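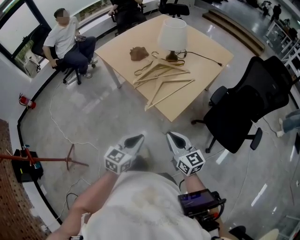 Hand-held grippers with their marker cubes, and the hangers and lamp on the square table.

Last updated: February
Filed under: Project updates / Software / Handling

Search this site... Go

Pandar software work, progress report to Grerden
From Shirin Rostami

Hello Karine, and hello to everyone at Grerden who gets this forwarded. You asked for something a bit less stiff than the last one, so I've left the big table out and will just tell you where we've got to. Kwaku has read it through and corrected my sums.

The main news is that the tracking is much better than it was! When I last wrote, we were losing the position of one gripper or the other whenever somebody turned their wrist quickly, and the software would then guess, badly, and we'd get a path with a great jump in the middle of it. Matěj has rewritten the part that works out where each cube is from the marker patterns. It now looks at every face it can see and weighs them against each other (the old version picked the biggest one and trusted it completely, which was my idea, sorry). We ran the new code over all 1414 recordings we had in store and threw away far fewer at the end of it. I'd like to give you a proper before-and-after figure, but we changed the rule for what counts as a bad recording halfway through, so the two runs can't be compared fairly yet. Kwaku is redoing the old run under the new rule and I'll send you the result on its own.

Tasks next. We've moved on from blocks and cups to things people have lying about at home, and clothes hangers have been a real education. Three of them in a pile is enough to upset the planner. It wants to treat each one as a solid flat shape, so it sees the gap in the middle as something it can't put a fingertip through, and it has no notion that pulling one hanger may bring its neighbour along too. Shahla has added a step which works out which hanger is on top before any grasp is chosen, and if it can't decide it asks for another view. It's slow. It's also right much more often, and I'd rather have slow for now.

The lamp is there for a different reason. We want the planner to cope with a cord lying across the table, and at the moment it simply doesn't know the cord exists, because the depth data smooths it away to nothing. Matěj has a version that finds dark, thin things in the colour picture and marks a strip either side as "careful". It works nicely on a pale tabletop. On a dark one I don't expect it to do anything at all, and we haven't tried.

Tooling, briefly, as I know you find this bit dull! The review page (we call it Jiltby, don't ask) now lets you drag through a recording and see both gripper paths and the opening of the fingertips on one timeline. You can mark a stretch as good or bad with one key. Shahla went through 400 recordings with it and came back with a list of complaints as long as my arm, and we've dealt with most of them. Still open: it forgets your place if you close the tab, and the sound of my laptop fan when it loads a long recording has to be heard to be believed.

What went wrong: we lost 5 working days to a clock problem. The two grippers' recordings were drifting apart by a tiny amount, so that on long tasks the left hand seemed to let go before the right had hold. We spent ages blaming the new tracking code, which was innocent. The fix is in, there's a check that runs at the start of every session, and older recordings have been lined up again where we could manage it.

Money is on plan. The storage we rent from Alipour will cost a bit more from next quarter because we're keeping the raw video for longer, and I've moved that across from travel, which we've hardly touched. Please shout if you need that written up as a formal change.

Coming up: we have 6 household tasks to finish before the spring review, and hangers to hook is the one I'm least sure of. Matěj would like a second go at the planner's speed first. I've said yes to a fortnight of it.

One thing I need from you, Karine, is a decision on whether the review page can be shared outside the project. Two other groups have asked Kwaku for it, and he'd like to be able to answer them.

All the best,
Shirin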